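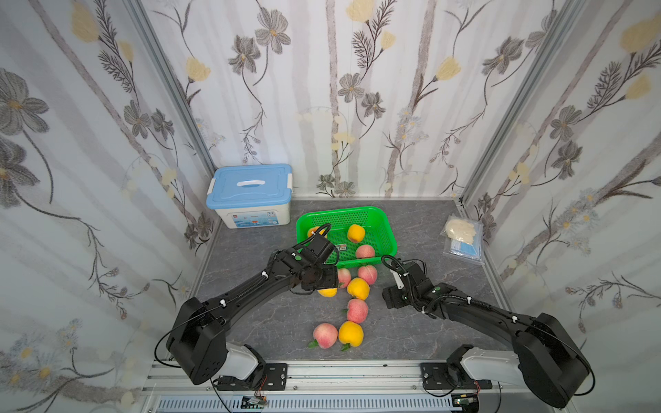
Je le dis tout de suite, je suis du camp du panier ajouré. Pas du compotier en faïence, pas du sac plastique noué et oublié sur le frigo. Le panier en plastique, vert si possible, avec des trous partout. Voilà. On peut m'écrire des lettres.

Le débat est parti d'un dîner, en juillet, chez Babar Marwat. Il avait acheté un beau compotier chez Lazaridis, profond, lourd, et empilé dedans deux étages de pêches. Superbe le soir. Trois jours plus tard, celles du fond : molles, marquées, une tache brune chacune. Il a accusé le primeur. Moi j'accuse le compotier.

Une pêche, ça se marque pour un rien. Le poids d'une autre pêche suffit, une nuit. Donc un seul étage, point. Et de l'air dessous — c'est tout l'intérêt des trous. J'ai payé le mien une misère au bazar Parico, il a fait 16 étés et il se passe sous le robinet en dix secondes. Essayez avec de l'osier.

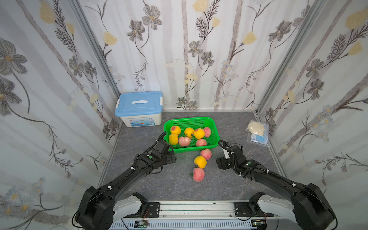
*Jaunes et roses mélangées dans le panier, trois encore devant.*

On me dit : et les boîtes à couvercle ? Très bien les boîtes. Pour la farine, les biscuits, les jouets des petits. Pas pour un fruit qui finit de mûrir. Enfermez des pêches une après-midi d'août et vous m'en direz des nouvelles. Le sac, pareil : il sert à rentrer du marché, ensuite on le vide. Tout de suite, pas après le café.

L'autre querelle, c'est le tri. Ma mère séparait les jaunes et les blanches, Dieu sait pourquoi. Je mélange. Ce qui compte c'est de savoir laquelle manger en premier, et pour ça il faut les sortir, les poser sur la table, les regarder une par une. La plus avancée va devant. Les dures au fond, elles attendront. Cinq minutes, même pas. Les gens qui versent le cageot d'un coup me font de la peine, et à leurs pêches aussi.
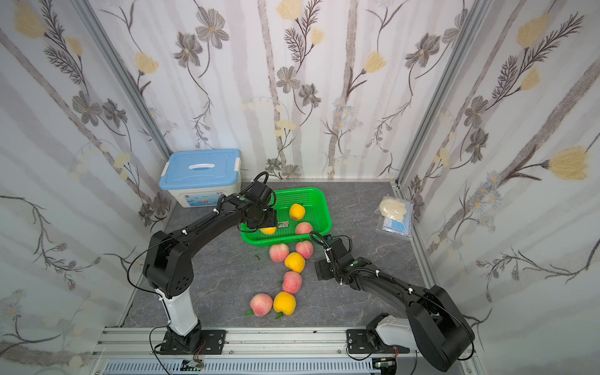 *Trois dans le panier, le reste sur la table.*

Ah, et les feuilles. On les laisse ! Une petite feuille verte au pied du fruit, c'est joli et ça ne gène personne. Les étiquettes en revanche, à la poubelle, toutes, y compris celle du panier. J'ai mis 16 ans à décoller la mienne, je sais de quoi je parle.

Reste la question du plan de travail, ou poser tout ça. Marbre, ou gris façon marbre, peu importe, j'aime un fond sombre et veiné — les couleurs ressortent et on voit mieux un coup sur une peau rose. Le blanc, non. Le blanc fait clinique. 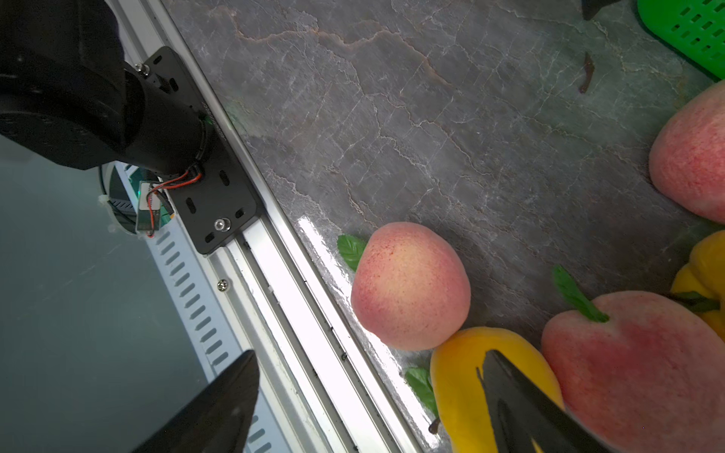

*Veines blanches, veines rouille.*

Babar a gardé son compotier. Il y met des citrons maintenant, et ses clés. Bon usage. Pour les pêches il a pris un panier, bleu, il dit que c'est provisoire.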